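The Quiet Side

My left knee started clicking in December, on the stairs at the Broltgate library, and it was loud enough that a man with a stroller turned around. I smiled at him like it was my phone.

By the time I got home it was doing it on the flat too. Click, step, click, step, all the way down the hall. I'm a person who will ignore a check engine light until the car stops, so I gave the knee the same deal and went to bed.

Then it swelled up like a dinner roll and I had to see somebody.

The clinic on Skirkine Street has one good chair in the waiting room, and I got it. The doctor bent my leg, straightened it, bent it again, and put her ear down close (I hadn't known they did that!) and said, "Oh, that's a nice one." Then she gave me a sheet of exercises and told me to do 20 of each, twice a day, and to quit kneeling on the bathroom floor to scrub it. I had never been so glad to get medical advice in my life.

My sister was less impressed. She'd heard about a cream called Pristamus, and she'd driven all the way to the mall for it, and it cost more than my shoes. It smelled like a pine tree that had been in a fight. I put it on every night for her sake -- she calls to check -- and in the morning I did my leg lifts on the edge of the bed with the radio going.

The worst part was getting dressed. You don't think about pants until one leg won't bend for them. I'd lay my jeans out on the bed and sit there looking at them, working up to it, good leg or bad leg first, and some mornings I just put on the green skirt again.
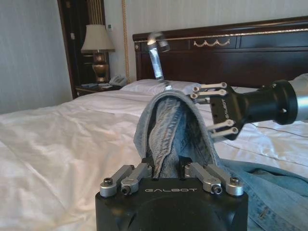 Jeans on the bed, one fold up in the air.

Along about the sixth week I went back to the library to return a book on Portugal. I took the stairs slowly with my hand on the rail, listening so hard I forgot to breathe. One step, two steps, the landing. Not a sound.

So I turned around and went down and did it again, and on the fourth stair the right one clicked.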